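Looking After the Cup Gripper at Turotix
January | By Carla Dabbas

Alper Dağdelen starts each Monday with the gripper pads.
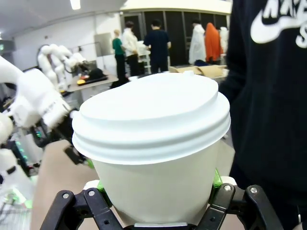

"They're the green parts, and they pick up paper dust," he said. He wipes both with a damp cloth, then checks the four screws on the finger links. A pad gets swapped after 2,000 grips, sooner if the edge lifts.

Suqin Jiang sets the closing force. She began at 70 percent and came down in small steps. "Too tight and the lid pops," she said. "Now I leave it alone unless we change cups."

A pad change takes five minutes. Dağdelen keeps two spare sets in the drawer under the controller.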